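Re: [tullow-rec] Hall rental rates

> Does the 4 hour minimum at the Dornura room still apply on weeknights? We have 500 set aside for the whole thing.

Yes, it applies every night except Thursday, when you can book two hours.
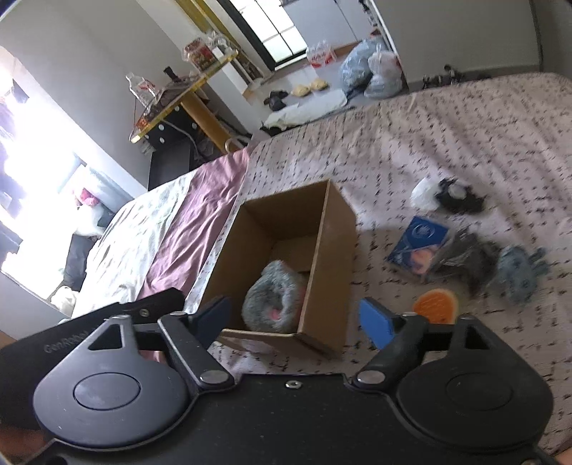

The deposit is separate and comes back by check after the walk-through. Send the form to the Hustomeo office, not to the list.
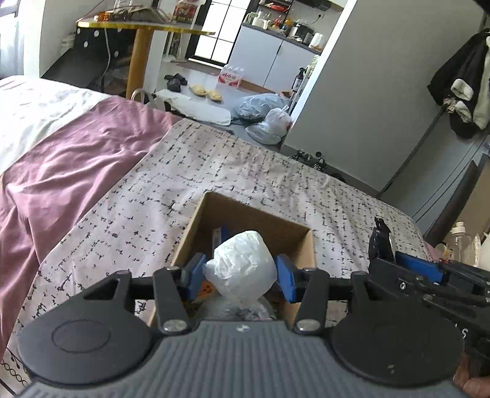
If you want the kitchen too, say so on the form. The Malabanan room is closed until November for floor work.

Tullow Rec bookings, ext. 1488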